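How a Robot Learns to Pick Things Up

Filen is a robot gripper made by members of the Ploltholm shared workshop. A gripper is the part of a robot that does the work of a hand. Filen has 2 fingers, and a person can carry it from place to place.

The project is led by Gun-woo Baek and Sun-ja Ko. Members build parts in the workshop and may take the gripper home to practice with everyday objects. Each member completes 18 practice turns before passing it on.

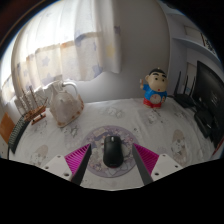 Picking up an object has four steps. First, the fingers open wide. Next, the gripper moves until the object is between them. Then the fingers close – slowly, so that nothing is knocked over. Last, the gripper lifts.

Smooth, rounded objects can be difficult. If the fingers close too high, the object may slip out. Ridges can help a gripper hold on, much as the tread on a shoe helps it hold the floor.

Young visitors aged eight and over may try Filen in October with an adult. Please keep your own fingers away from the gripper while it is closing, and tie back long hair.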